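Banana cell: hand lets go early after belt restart

Two arms over the green conveyor, fruit into pink tray. Cell is called Trallar here. Since I re-tensioned the belt the hand opens a touch early. Wrist cable or software?

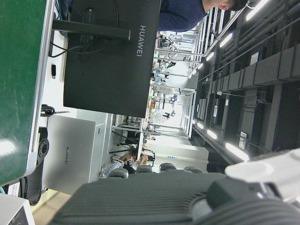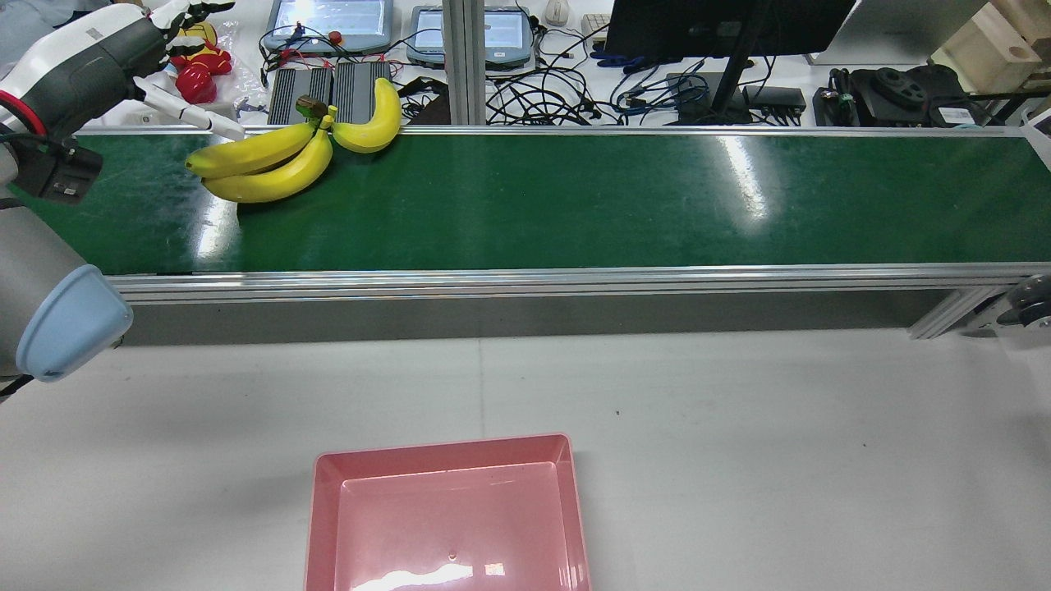
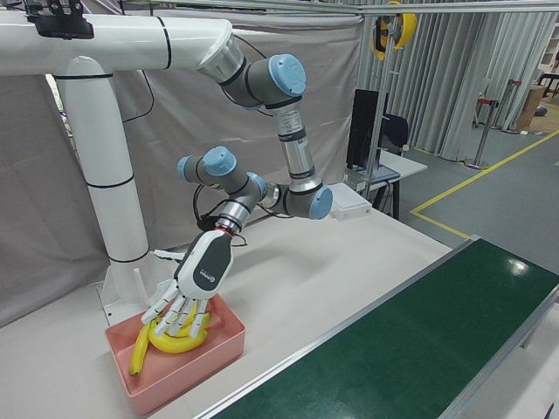
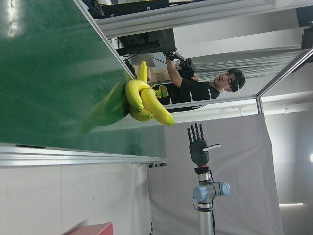 Happens more at speed 100 than at 16. Logs look clean.

**dramani_cell**

Check the wrist cable frist. Needs slack in the loop or it tugs when the arm folds back. Then redo the belt zero, re-tensioning shifts it. Took me 2 goes.

**kistetti**

software prob. reboot

**jomari128**

What dramani said. And nip up the flange bolts while your in there.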